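28. Juni 2019

Der alte Rechner ist offen

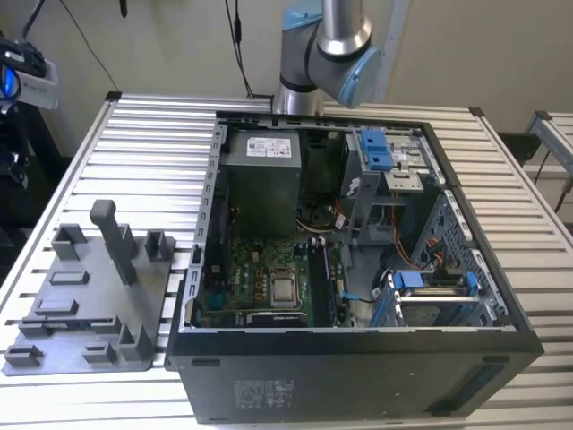

Seit Februar wollte ich an den alten Rechner, heute bin ich endlich dazu gekommen. Gekauft habe ich ihn damals bei Trakar in Hirnden, gebraucht, und er lief jahrelang ohne Ärger. Dann ging er im Winter mitten in der Buchhaltung aus, und danach bin ich auf den Laptop umgestiegen. Heute Vormittag lag er auf der Seite, das Seitenblech war ab. Ich hatte vergessen, wie viel blaues Plastik da drin ist: der Riegel oben am Halter für das optische Laufwerk, die zwei Laschen an den Schienen im Festplattenkäfig, daneben noch ein kleiner Clip. Das Netzteil sitzt oben links, der Lüfter gleich daneben, und genau dort liegen die orangen und gelben Kabel drüber. Die muss ich erst zur Seite binden, bevor ich irgendetwas herausnehme.

Cor Dekker hat am Telefon gemeint, ich soll mit dem Netzteil anfangen. Er hat bei Bakker noch eines liegen, das passen müsste, und bringt es nächste Woche mit. Ich soll ihm die Angaben vom Etikett durchgeben. Die Schrift ist klein, ich brauche dafür die Lupe, und die liegt im Nähkasten. Also morgen.

Mir geht es vor allem um die Daten. Auf der Platte waren nach meiner alten Liste 2.894 Fotos, dazu die Briefe an die Versicherung und die Rezepte von Mutter, die ich damals abgetippt habe. Die Fotos bis zum Umzug habe ich auf einer externen Platte, die danach nicht. Wenn das Netzteil schuld ist, sollte auf der Festplatte alles noch da sein. Wenn nicht, gibt es in der Stadt einen Laden, der Daten rettet, aber das kostet. Mavis Lyons hat dort letztes Jahr eine Platte abgegeben und am Ende viel bezahlt und die Hälfte zurückbekommen.

Was noch zu tun ist:
Angaben vom Netzteil abschreiben
Alle Stecker fotografieren, bevor ich sie ziehe
Neue Batterie für die Hauptplatine kaufen
Wärmeleitpaste, falls der Prozessor doch herausmuss
Pinsel und Druckluft
Die 6 kleinen Schrauben vom Gehäuse in ein Glas

Die Schrauben liegen im Moment in einer Untertasse auf der Fensterbank, das geht nicht lange gut.

Den Prozessor würde ich am liebsten in Ruhe lassen. Das letzte Mal, als ich bei so etwas den Bügel aufgemacht habe, das war noch am Rechner im Büro, habe ich ihn kaum wieder zubekommen. Beim Arbeitsspeicher bin ich weniger ängstlich. Der Steckplatz ist rechts vom Prozessor und der weiße Riegel oben daran gut zu erreichen.

Nachmittags im Garten gewesen, zwei Stunden, mehr war bei der Hitze nicht drin. Die Bohnen brauchen Wasser. Die neue Gießkanne von Ovatero hat 79 Kronen gekostet und tropft am Ansatz, die bringe ich zurück, wenn ich den Bon finde.

Abends mit Cor noch einmal telefoniert. Er fragt, ob sich die ganze Arbeit für so ein altes Gerät lohnt. Für 1.000 Kronen bekäme ich einen besseren gebrauchten. Das mag sein, aber die Briefe sind eben auf diesem. Er kommt mit dem Netzteil und bleibt zum Essen, ich mache Kartoffelsuppe.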